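Where Old Medicine Goes: Household Storage and Disposal in Flurnwood
Group report, Community Health Projects
Larasati Goh, Tirta Chin, Faizal Siregar
Supervisor: Qistina Majimbun

Background

Our group wanted to know what people do with prescription medicine they no longer take. Flurnwood has one pharmacy with a return bin, on Menon Street, and the bin is free to use. We had heard from the pharmacist that it fills slowly. We chose this topic in April after dropping an earlier plan about school lunches, which would have needed permission we could not get in time.

Method

We interviewed people in 32 households. Each interview took place at the door or in the kitchen and followed the same short list of questions. We asked where medicine was kept, when it was last sorted, and what happened to the leftovers. We did not ask what anyone was being treated for. Two households let us sit in while they sorted everything they had.

Tirta wrote the questions and Larasati did most of the interviews. Faizal entered the answers into a spreadsheet. We had to reword the question on disposal after the first Saturday, when several people thought we meant empty packaging.

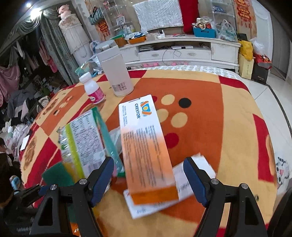 6 min read

Storage

Most people kept tablets in their original boxes. A long box like the Crestor one takes up a lot of a drawer, and some people told us they throw the carton away and keep only the strips. The problem with this is that the pharmacy label usually goes out with the carton, and so does the leaflet. One woman had a bag of loose strips and could name only half of them.

The kitchen was the most common place for storage, followed by the bedroom. Bathrooms came third, although heat and steam make them a poor choice.

Disposal

In 20 households, leftovers went into the household trash. The others gave mixed answers, including the toilet, the return bin, and "I just keep it." Few people knew about the bin on Menon Street. Those who did had mostly been told by the pharmacist in person, and the sign for it is behind the counter, where it is hard to read from the line.

Limits

Our sample came from streets near the school and leans toward older residents. People may also have given the answer they thought we wanted.

Next steps

We have asked the pharmacy to move the sign to the front window. Ningsih Pattinasarany from the year below will repeat the interviews in the Hellgate neighborhood using our question sheet, with the reworded disposal question. The spreadsheet is in the shared class folder, with street names removed.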